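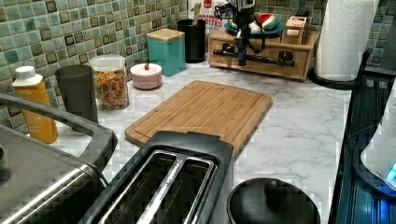

BESIVELL, 10 February 2020 - The kitchen counter, long the last place in town where a person could set down anything they did not wish to deal with, is getting its own exhibition.

"Left Out," which opens this week in the back gallery of the Figueiredo building, is devoted to the things people keep on the counter and have no intention of putting away. Canisters feature heavily. So do toasters, cutting boards, bottles of one yellow thing or another, and the small lidded pot found in most homes, whose contents few owners can name without lifting the lid.

The show grew out of a call for submissions last November, when the Dellow Museum of Household Life asked residents to send in pictures of their counters exactly as they stood. The rules were short. No tidying, no flowers brought in for the occasion, and no lemons in a bowl unless the lemons had been there already.

The museum received 122 entries. Judging by the amount of bare marble on view, several entrants had trouble with the first rule. Four were returned on suspicion of flowers.

Organizers have sorted the results by habit, with room after room of what the wall text calls "arrangements under pressure." One section covers the back row, that line of jars and canisters against the tile which begins as storage and hardens into scenery. Another takes up the matter of the drawer organizer that never made it into a drawer. Besivell households, it seems, prefer to stand theirs on the counter and put a plate on top, and then a bowl on the plate, at which point moving any of it becomes a project for the weekend.

Dry pasta gets a wall to itself. The museum found that the colorful kinds are nearly always given a clear jar and a good position, while plain spaghetti is sent to the cupboard in its bag. The catalog offers no theory about this, though it does spend two pages on it.

The toaster section is the largest and has already caused the most argument. Visitors at a preview were split between those who push the toaster to the wall when breakfast is over and those who leave it out front, where it can be walked around and complained about. A cutting board parked partly under the toaster was held up by one side as a clever use of space and by the other as the reason nobody in the house ever slices anything.

Backsplashes are treated more gently. Small square tiles in greens and grays are described as "forgiving," which regular cooks will understand, and a short panel on grout can be skipped by anyone who has recently cleaned some.

The exhibition is paid for in part by Mukix, a local maker of storage boxes, which gave $2,000 and may be hoping visitors leave with a guilty conscience. A selection of its boxes will be on sale near the exit. They come in light wood, with or without a lid, and the museum shop has already stacked a display of them on its own counter, next to the register, leaving customers a space the size of a paperback on which to write a check.

A workshop on clearing a counter in 20 minutes is planned for later in the run. Those attending are asked to bring a picture of the counter and one object from it they are willing to discuss. Coffee will be provided, with cups - the museum has asked that they be returned to the tray and not left on the nearest flat surface.

Admission is free. Late entries can be dropped off at the front desk, provided there is room on it.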